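Offene Türen bei Zurport: Ein Nachmittag mit dem Roboterarm

Samstag, 9. August 2025

Eigentlich wollte ich nur kurz reinschauen, am Ende war ich 2 Stunden da! Zurport hatte zum Tag der offenen Tür in die Werkhalle geladen, und gleich hinter dem Eingang drängelten sich alle um den Stand vom Projekt Grumum. Dort übt ein weißer Roboterarm Dinge, die bei mir zu Hause keiner freiwillig macht: Geschirr und Dosen wegräumen, Schubladen auf, Schubladen zu.

Wir durften ganz nah ran (na ja, bis zum Klebeband) und den Leuten vom Team Löcher in den Bauch fragen. 2381 Durchgänge haben sie nach eigenen Angaben seit dem Frühjahr gemacht, 61 davon allein am Freitag zum Warmlaufen. Mein Sohn wollte wissen, ob der Arm auch Kinderzimmer kann. Noch nicht, hieß es, aber man arbeite dran.

Besonders hat es mir die Station mit dem grauen Schubladenschrank angetan, auf dem eine blaue Getränkedose und eine weiße Schüssel auf ihren Einsatz warteten. 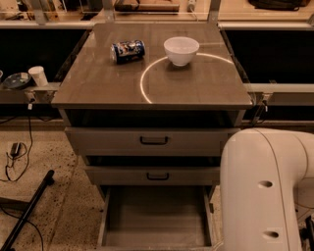 Danach gab's Kuchen im Hof, und wer noch Luft hatte, konnte sich durchs Lager führen lassen. Im nächsten August soll wieder geöffnet sein, ich bin auf jeden Fall dabei!

Kommentare (3)

kuestenkind61: War auch da, super Stimmung! Der Kuchen war leider schnell weg.

Rolli_M: Gibt's die Führung auch mal unter der Woche?

tastenfee: Meine Tochter will jetzt auch so einen Arm. Danke auch ;-)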